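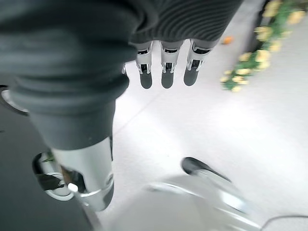

4. Lo que la gente apunta cuando se le estropea la fruta

Empiezo por los diarios, que es lo que más trabajo me dio y también lo que más disfruté leyendo. Pedí a 19 hogares de Brilcombe y Bestthorpe que anotaran, durante tres semanas, cada pieza de fruta que acababa en la basura, en el compost o en el plato de las gallinas (en Bestthorpe hay gallinas, y ya volveré sobre ellas, que me complicaron bastante la codificación). Las anotaciones empezaron el 6 de abril y al final me encontré con 467 entradas, algunas de una sola palabra y otras que eran casi cartas. Una decía simplemente «pera». Otra ocupaba la hoja por las dos caras y contaba una discusión familiar por un melón sin abrir.

Mi primera idea, y así figuraba en el protocolo, era usar las entradas solo como recuento y dejar el resto para un apéndice. ¡Menudo error habría sido! En cuanto me puse a leerlas vi que la gente casi nunca escribe «se pudrió» a secas. Escribe dónde estaba la fruta, debajo de qué, quién la había comprado y por qué a nadie le apetecía. Así que cambié el plan y codifiqué cada entrada por el lugar de la casa donde estaba la fruta antes de tirarla: nevera, frutero, bolsa de la compra sin vaciar, caja, alféizar y una categoría de «otros» en la que acabó una guantera de coche.

4.1. El frutero como sitio de paso

El frutero sale muchísimo, y casi siempre con un tono parecido: es donde se deja la fruta mientras se decide dónde va. Varios hogares lo llaman «el bol» y meten ahí también llaves, pilas y recibos, con lo que la fruta queda debajo y se olvida. No tengo manera de separar bien el efecto del recipiente del efecto del desorden, y lo digo ya para que no parezca que lo escondo hasta la sección de limitaciones.

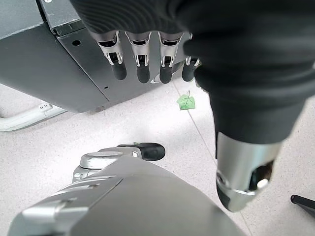
Figura 1. Mano robótica con guante de punto negro sobre suelo claro moteado.

Para el peso usé las básculas de cocina de cada casa, con una regla sencilla: por debajo de 200 gramos bastaba con anotar «poco». Me parecía una falta de respeto pedir a alguien que pesara una uva. La consecuencia es que los pesos pequeños están censurados, y el modelo (lo ajusté en Stan, con un efecto por hogar y otro por lugar de almacenamiento) los trata como tales. Probé también a darles a todos el mismo valor fijo y las conclusiones cualitativas no cambian, aunque los intervalos salen sospechosamente estrechos y por eso no los doy.

4.2. Cajas, bolsas y fruta mezclada

Aquí entran los hogares que compran a Grekgate, el puesto que reparte fruta en las dos localidades y la entrega toda junta. Yo esperaba que mezclar frutas saliera caro, por aquello de que unas maduran antes y aceleran a las demás, y algo de eso hay en los diarios. Lo que no esperaba era que tanta gente hablara de la caja con cariño. La dejan a la vista, pasan por delante, pican.
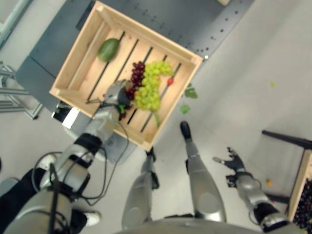

Y cuando digo pican, lo digo casi literalmente: las entradas de esos hogares mencionan mucho el comer de pie, de camino a otra cosa, sin plato ni cuchillo. Lo que se puede arrancar con los dedos desaparece primero y lo que hay que pelar o partir se queda. Una participante escribió «el mango nos mira» y dos días después, en la misma página, «seguimos sin atrevernos». Me reí mucho, pero me sirvió para abrir un código nuevo, el de fruta aplazada, que luego apliqué hacia atrás a todas las entradas ya codificadas (una tarde larguísima, no la recomiendo).

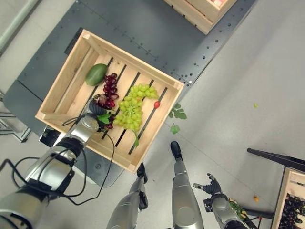
Figura 2. Caja de pino con un mango verde, uvas rojas, uvas verdes y un tomate cherry.

La fruta aplazada se concentra en los hogares de Brilcombe, donde se cocina menos entre semana según el cuestionario inicial. En Bestthorpe el patrón es más flojo, y ahí vuelven las gallinas: una pieza que se les da deja de contarse como desperdicio para quien escribe, y en varios diarios aparece tachada y vuelta a anotar. Decidí mantener esas entradas dentro del total, marcadas aparte. Entiendo que otra persona decidiría lo contrario, y con los mismos datos la diferencia entre localidades le saldría mayor.

Me queda el asunto de los tomates. Tres hogares los apuntaron como fruta y el resto los dejó fuera, sin que mis instrucciones dijeran nada al respecto. Los he quitado del modelo y los comento en la sección siguiente, junto con los aguacates, que dieron exactamente el mismo problema.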